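Went to the Bavora open day at Grirkgate. Their pitch is a robot arm for "everyday household handling". I've been to enough of these to keep my coat on and my expectations in the pocket. A thread.

**1/** Registration desk, lanyard, tote bag, a man telling me the future is on the first floor. The leaflet says the system has "learned" 73 household tasks. I asked which ones. The leaflet did not say and neither did the man.

**2/** Upstairs you get a bench with a cloth over it, a white arm coming down from above and a cream dish-drying box with a domed lid. I'd pictured a kitchen. The brochure certainly had one.
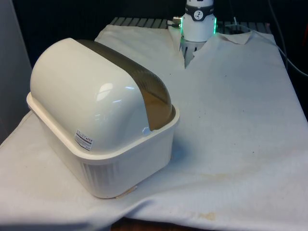 **3/** The talk before the demo went on for ages. Slides about ageing populations, slides about labour, one slide that was just the word "care" on a blue background. I wrote down "when does it do something" and underlined it.

**4/** Zhenhua Ren did the technical bit and was by far the best speaker of the day. Straight answers, no music. She said lids are hard: shiny, curved, see-through in places, and a small handle leaves very little room for error. I believe that. I'd just like the sales team to say it too.

**5/** I asked how many tries they'd logged on lids. 600, she said. I asked how many worked. She said it depended on what you count as working – put down gently, put down at all, or put down where you wanted it. Good answer for an engineer, awkward one for whoever wrote the leaflet.

**6/** Then there's Plulleo, the software side. Bavora says you show it a job a few times and it picks it up. Someone near the front asked whether it would cope with a different lid. "In principle." I've had a boiler repaired in principle.

**7/** To be fair to them, they let us stand close and ask what we liked, and the handle business is fiddlier than I'd assumed. Fingers that chunky and a knob that small, I'd struggle myself.

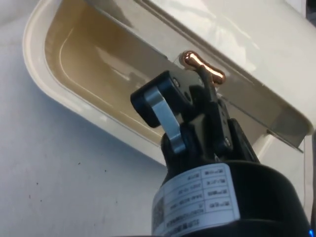
*Gripper at the copper-coloured knob, Bavora open day, Grirkgate.*

**8/** Price. The starter package is £2,995, which sounded surprisingly low until I read the small print. Arm not included. Support is included for the first 2 months and then it's "by arrangement". I asked what the arrangement was and got a business card.

**9/** A chap from Jiang, who make trays for hospital kitchens, wanted to know what happens when the thing stops halfway through a job. A person comes and sorts it out, apparently. So you still need the person. He wrote that down as well.

**10/** Do I think it's rubbish? No. I think it's a decent bit of engineering being sold about five years early by people who've never washed up for a family. Those are different departments and I only have a quarrel with one of them.

**11/** They're planning another open day in November. I've put my name down. I've also asked if I can bring my own lid – still waiting to hear back.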